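September 26, 2018
Breakfast cooker task, hand-guided + remote demos. Me on the leader arm, Wendell on the keyboard and the reset.

Picking up from the July notes. Task is still "knob, then skewers to plate". Skewers on the grill side, plate off to the right, knobs on top by the pot. Villanueva wants both halves in one episode. I still think two seperate skills and stitch them, but fine, we collect it their way first and see.

Config: both arms on the Larnon controller, gripper force down at 7 from where Everett left it. At the old setting the fingers bit too hard and the whole appliance crept on the tabletop whenever I turned anything. Lower is better, though now there's a slip if you come in off center.

Knob first. Tried kinesthetic (hand on the wrist, gravity comp on) and it's bad for this. Arm is fine to push around in free space, but once the fingers close I can't feel the knob at all, only the arm's own friction. Remote is better. Come in from straight above, close slow, then rotate. 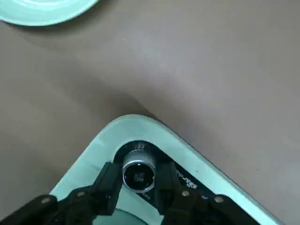
Wrist cam, fingers closed on the silver cylinder.

Things to remember for the grasp:
- pads flat on both sides before closing all the way. One pad early = cylinder gets pushed and the episode is junk
- wrist roll should start near the negative limit or you run out of travel halfway through the turn. Did this to myself three times before lunch
- let go, back straight up, THEN move sideways. If you peel off at an angle the policy learns to peel off at an angle

17 knob demos kept. Didn't write down the tossed ones, Wendell has them in the log under Prarorcombe (yes the folder name is still wrong, leave it, the loader expects it).

Wrist view alone won't be enough for the approach. From high up there's too much plain brown table and nothing to tell you how far along you are. Overheads have to carry that part. Everett disagrees, says crop the wrist view and train longer. We'll run both.

Skewers after lunch. Grill lid open toward the front, which is the annoying direction. It stands up between the fixed camera and the near skewer so you only get the end of it. Far skewer is visible fine. Asked Wendell about turning the appliance round, he pointed out the knobs would then be on the wrong side for the right reach. OK. Leave it.
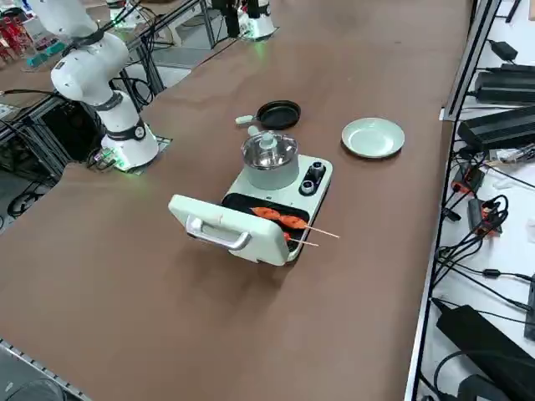 Grab the bare stick where it pokes out past the right side, not the food. On the food the pads slide and the thing rolls. On the stick it's a clean pinch but you have maybe a finger width of slop in height, and too low means you scrape the housing. Lift first, then slide out over the table toward the plate. Tried dragging along the plate surface once, no.

Order matters more than I expected. Far one first every time, so the demos agree with each other. Wendell did his first few near one first and we had to throw them out, sorry Wendell. Writing it here so it's a rule: FAR THEN NEAR.

Latency on the leader felt worse this afternoon. Measured it, 300 ms at the worst spike, mostly much lower. You can't do the lift through a spike, hand keeps going and the follower catches up with a jerk. Restarted the Wusa bridge and it calmed down. Check it before starting tomorrow, not after an hour of wondering why everybody's hands are bad.

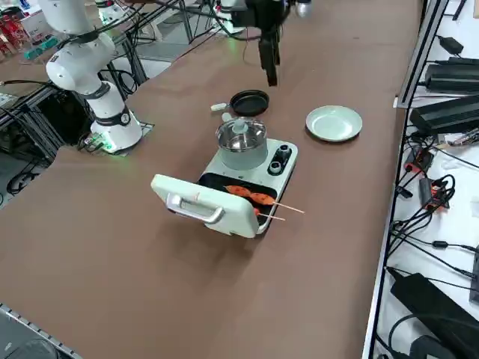
Pausing over the target before descending: stop doing this. I hover, Everett hovers, Wendell hovers longest of all. Played back at speed and it's a good chunk of each episode with no motion in it, and the last policy we trained on data like that just sat there. Either commit or trim the pauses in post. Prefer commit.

Also keep the idle arm parked in the same pose for the whole set. It was different between my block and Wendell's and both overheads see it.

To do
- redo near skewer demos with the fixed order
- replay 2 of the knob episodes open loop, see if the rotaiton ends where it should
- ask Everett for his trimming script
- small random shifts of the plate, currently it hardly moves between resets and that will bite us
- tape marks for appliance corners?? check they don't show on the overhead

Force back to 7 if anybody changes it overnight.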